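**Kotness jazz weekend, who's going?**

**offbeat_pat:** Lineup is out for August. Vlachou Quartet closing Saturday, 4 acts on Sunday, and the pass is $96. Snacks at home are starting to look like the better festival.

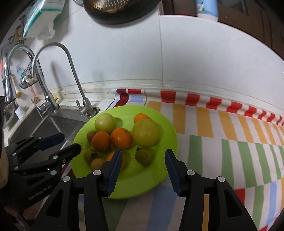

**mutedhorn:** Ninety-six bucks is fine for two days. You paid more than that to stand behind a pillar last year and called it "intimate."

**offbeat_pat:** It was intimate. I knew that pillar very well by the encore.

**brushes_only:** My beef is Randodance on the main stage. Two guys and a laptop. Since when is that jazz?

**mutedhorn:** They improvise the whole set. What do you want, a hat?

**brushes_only:** A bass player would be a start.

**tuesday_reeds:** Has anyone sat in the Kastton room since they redid it? It holds 400 and the back rows used to get mostly kick drum.

**mutedhorn:** Went in the spring. Back rows now get kick drum and a little piano.

**offbeat_pat:** Sold. Getting 2 passes before the fee goes up.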